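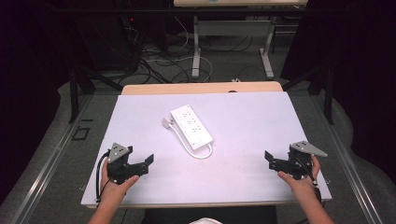
I finally made it to the open day at Britedgate in September, after missing it the last time because I mixed up the dates (my fault, and my sister still brings it up). It's one of those big buildings out past the Akholm furniture outlet, and parking is 8 dollars, which I thought was a bit much for a field with a rope around it. But oh boy, I had fun!

I went in expecting big arms swinging car doors around. There was some of that downstairs, behind glass, and it was loud and very popular with the under-tens. The part I keep telling people about was upstairs, where the Hestia project had its tables. Hestia is about household chores, the small fiddly stuff, and the job they were working on while I was there was a power strip with its cord. A plain white power strip! I have the same kind of thing behind my TV, under a layer of dust I won't describe.

The way they teach it is that a person does the chore with a gripper in each hand, and the robot learns from the recordings. They want 1000 runs of each chore before they train anything on it, and the whiteboard by the door said 887 for this one. So close! I asked if they ever get bored and got a very long pause and then a laugh.

What surprised me is how much there is to think about with a cord. A box stays a box wherever you put it, but a cord can lie a different way every single time, and you have to pick where to grab it. I stood there planning my own approach like I was watching somebody play pool. I'd go for the loop, personally.
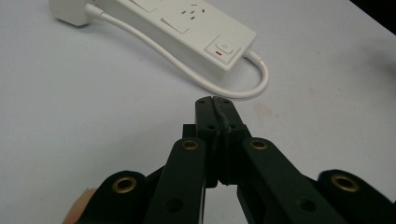

Gripper closed, just short of the cord. I really like those brass rings at the joints.

They let visitors have a turn with a spare pair at another table (with a bit of rope, nothing plugged in), and I was terrible. You lose all the feeling in your fingertips, so you squeeze way too hard and then chase the rope all over the place. The kid ahead of me got it on the first try, of course. My hands were tired after 8 minutes and I have a lot more respect for anybody who does this all afternoon.

Lunch was from the Uysal truck in the parking lot, and get the lentil soup if you go. I missed the talk at two o'clock because I was in line for it, and I regret nothing. If anyone reading this did make the talk, let me know whether they said when Hestia is moving on to laundry, because I have a pile waiting.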